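The Pink Cup at Ritlow

By July the lemonade stand on Borkowska Street would be selling 200 cups a day, but first there had to be one good one, and I wanted to be the person who poured it! I had squeezed lemons since breakfast, 16 of them, and my hands smelled wonderful - sharp and sunny, like the whole summer was stuck to my fingers.

We did our tastings at Ritlow, in the back, where the table was white and the cloth behind it was white and anything with a bit of color looked like a party. So of course I picked the pink cup.

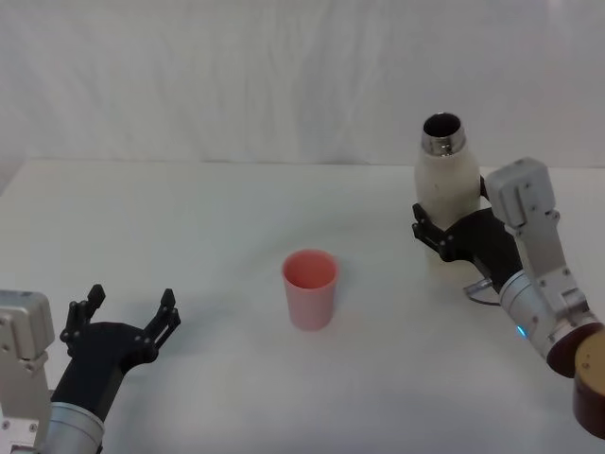 Too sweet, my sister said, before a drop had touched her tongue. She could tell from the smell, and she wanted more lemon, and while we were at it, she wanted mint.

Mint! Why hadn't I thought of mint? I ran out to the Cillum garden, seven houses down, and came back with my pockets stuffed full and dirt on both knees. We tore the leaves, we stirred, we argued happily over every spoonful (she likes it sour enough to make your ears move). Recipe 59 in Grandma's notebook said to let it rest an hour. We gave it ten minutes.

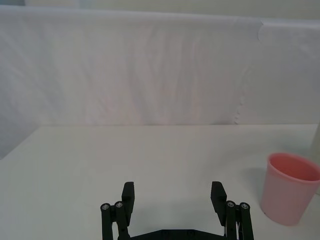 The pink cup on the white table.

"Pour," my sister said, and pulled up a chair.

I filled it right to the brim and we passed it back and forth until there was only mint left at the bottom.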